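Can a robot make breakfast yet?

By Seren Gronow

Every spring I go back to the same question, and every spring the answer gets a bit more fun. Can a machine do the boring jobs in a home? I don't mean vacuuming, we've had that for years. I mean the fiddly stuff: moving the kettle, putting the bread away, clearing the table so people can eat at it.

This year I spent a morning with Aldana Paredes, who runs the home tasks group at Garkau. They do most of their work in simulation first, in a set of virtual rooms they call Kisby, and only send the good runs over to the real arm downstairs. There are 54 rooms in Kisby at the moment, mostly kitchens and dining rooms, and the group shuffles the objects in them over and over so the software can't just memorize where things live.

The chore we looked at sounds like nothing at all. Go to the table, find the bread, pick it up, put it down somewhere sensible. My kids can do it (when asked four times). For a robot it's a whole string of small decisions, and each one can go wrong in its own way. Which thing is the bread? Is there more than one loaf? What is standing next to it that could get knocked over on the way in? Does the arm have to reach past a chair?
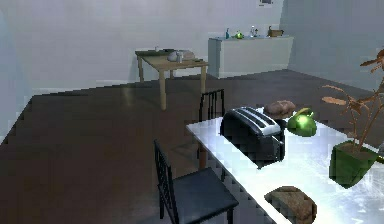

Shiny surfaces are still a headache, Aldana told me. A glossy tabletop throws back reflections of whatever is standing on it, and an early version of the software kept trying to grab the reflection. It would reach down with total confidence and bump the table! They fixed most of that by changing how bright the lights are and how slick the tabletops look, thousands of times over, until the software stopped falling for it.

Plants are the other one. I'd never have guessed. A toaster is basically a box, and a kettle gives you a handle to aim for, but a plant with thin stems sticking out in all directions is very hard to plan around. The safe thing is to treat the whole plant as one big lump and stay out of it. The trouble is that the lump can cover half the table, and then the robot decides the bread next to it can't be reached and simply stops. Aldana's group is working on a middle way, where the arm is allowed to brush a leaf but not a pot.

So how well does it do? In the last batch, the group ran the bread job 3415 times in simulation, and it finished more often than I expected, though Aldana asked me to hold off on printing a success rate until the real arm has caught up. Fair enough. On the real arm she let me watch 29 tries in a row, and I'll say this much: I saw some lovely ones. The best was a slow, careful lift past a kettle, with a little pause at the top, like somebody carrying a full cup. I also saw a loaf get squashed flat, and one try where the arm went to the right place, opened, closed on air and carried nothing across the room.

Bread, by the way, is a great test object. Every loaf has its own shape, the crust can be hard or soft, and you can't tell how firmly to hold it just by looking. The people at Alarcón, who make soft grippers, have been lending the group a new pair of fingers with pressure sensing in the tips. Aldana is very keen on them. The old fingers only knew open and closed.

What about the rest of breakfast? Filling a kettle is off the list for now, as water and test arms don't mix well. Pressing down a toaster lever is next, and a team at Flatuvico is already trying it with a single toaster bolted in place. Getting a slice into the slot is harder, Aldana thinks, and I believe her — I've missed the slot myself before coffee.

My own guess is that we'll see robots that can clear a simple table well before we see one that can make toast from start to finish. Tidying forgives you for being slow. I'd happily wait 2 minutes for a loaf to reach the breadbox if it meant I could stay sitting down.

Aldana has promised me another visit once the toaster work starts at Garkau, and I'm bringing my own bread.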